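Início > Publicações > Entrevistas > Arrumar em pequena escala

A caixa verde e o bloco vermelho: conversa com Jaqueline Rosales

A oficina Domau dedica-se, desde a sua fundação, ao estudo dos gestos de arrumação e à produção de materiais simples para esse fim. Jaqueline Rosales, responsável pela coleção de caixas e blocos, recebeu o boletim da Grestis em 26 de maio de 2019 para uma conversa sobre o que se guarda, onde se guarda e com que critério.

Para Rosales, a escolha do recipiente precede todas as outras. «Uma caixa aberta em cima convida a guardar. A tampa introduz uma decisão suplementar, e o objeto acaba por ficar no chão», afirma. A coleção adotou por isso a forma aproximada do cubo, sem tampa e de paredes finas, impressa em plástico verde. A cor foi objeto de discussão interna. Oleksandra Onyshchenko, que acompanhou os primeiros ensaios, defendia um tom neutro; prevaleceu o verde vivo, pelo contraste com a madeira clara do pavimento.
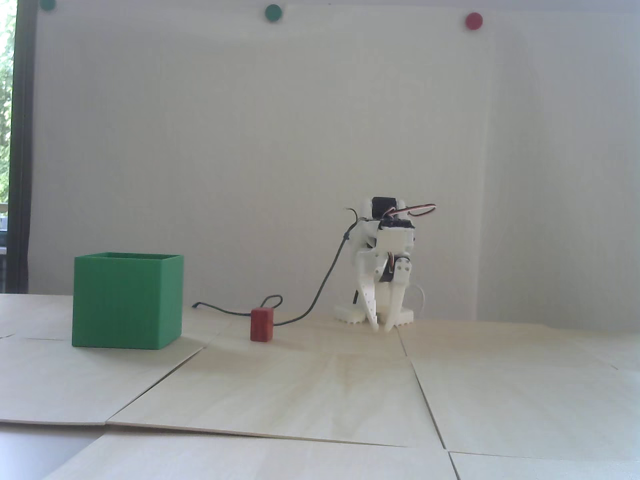 «O vermelho ficou reservado para aquilo que se arruma, o verde para o lugar onde se arruma», explica a responsável. «Com duas cores, a instrução cabe numa frase.» A regra consta do caderno de normas da oficina e aplica-se a todas as peças entradas desde dezembro. O inventário regista 999 blocos, número que Rosales atribui a uma encomenda de mil unidades recebida com uma em falta e nunca reclamada ao fornecedor, a casa Pavlović.

Questionada sobre o espaço, a entrevistada refere a preferência pelo trabalho no chão. A mesa, observa, impõe uma altura e um limite; o pavimento permite afastar a caixa ou aproximá-la conforme o exercício. As paredes brancas e lisas obedecem à mesma intenção de sobriedade.

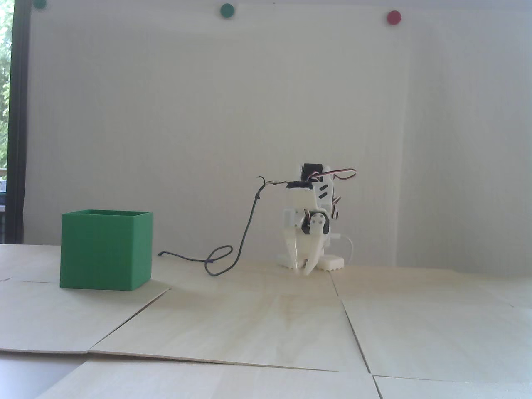

A distância entre a caixa e a peça a guardar é, aliás, uma das variáveis a que a oficina atribui maior importância. Finbarr Foley propôs inicialmente uma medida fixa de 100 centímetros, solução abandonada por excessiva rigidez. «Hoje colocamos a caixa onde faz sentido e anotamos a posição», diz Rosales.

A conversa terminou com a questão do acabamento. A entrevistada reconhece que as superfícies vermelhas nem sempre apresentam arestas perfeitas e considera que tal não compromete o uso.

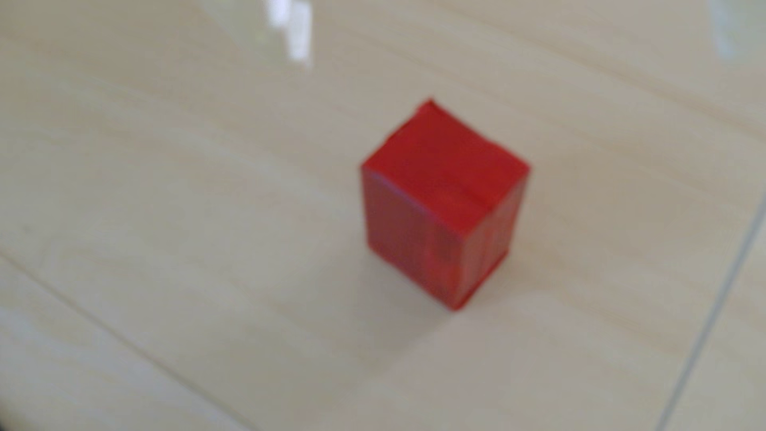 «Uma peça de arrumação é para pegar e pousar», sustenta. «Se a aresta tem uma ruga, continua a servir.» O caderno prevê a substituição apenas quando o bloco deixa de se manter de pé — critério que Darlene Carrier, encarregada da revisão do texto, pretende conservar na próxima edição.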